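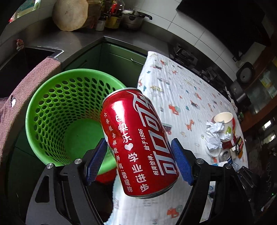
Kerstin Eklund has said that a sorting demonstration should be held at a table people might eat at, and the Idmont open day follows that idea. It is a yearly event in June at which visitors see how household sorting tasks are shown to robots by hand. The program was started by Sæther and takes up to 36 visitors, who come in small groups on a Sunday.

Each group watches a session in which people use hand-held grippers on cans, cartons, cups and wrappers.

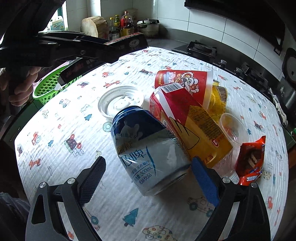
A session is made up of 100 short recordings. Ottar Engström gives a talk between sessions on how the recordings are checked and labeled. Visitors may try a gripper themselves after the talk, but their attempts are not kept. Entry is free.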